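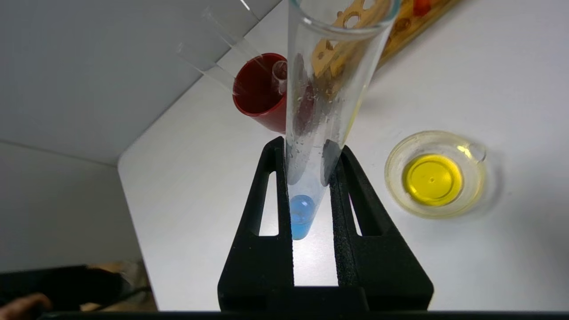 Test tubes and racks: frequently asked questions

Which tubes fit the wooden racks?
The standard Ercombe rack takes tubes up to 16 mm in diameter. Wider tubes will bind in the holes and should go in the 25 mm rack.

How much liquid should a tube hold?
No more than a third of its depth if it is to be heated or shaken. For colour comparisons a few millilitres in the rounded end is enough.

There are droplets on the inner wall above the liquid. Does this matter?
For qualitative work, no. For measured volumes, tap the tube gently and leave it upright until the wall has drained. Droplets that cling after washing usually indicate grease, and the tube should be washed again.

How do I remove blue dye residue?
Rinse with cold water, brush with warm water and detergent, then rinse twice with distilled water. Do not push the brush hard against the rounded end. Most breakages returned to us are holed at that point.

Can the tubes be oven dried?
Yes, at 95 °C for 30 minutes, mouth down in a wire basket. Wooden racks must not go in the oven. Wipe them and let them dry in air.

Can small vials be stored upright in a plastic cup?
For short periods on the bench, yes. Keep long glass tubing out of the same cup, as it will tip it over.

How are replacement tubes supplied?
In boxes of 70, order code 355. Chipped rims are replaced free if reported to Elin Wogan at Ercombe within 30 days of delivery.

Last revised January 6, 2025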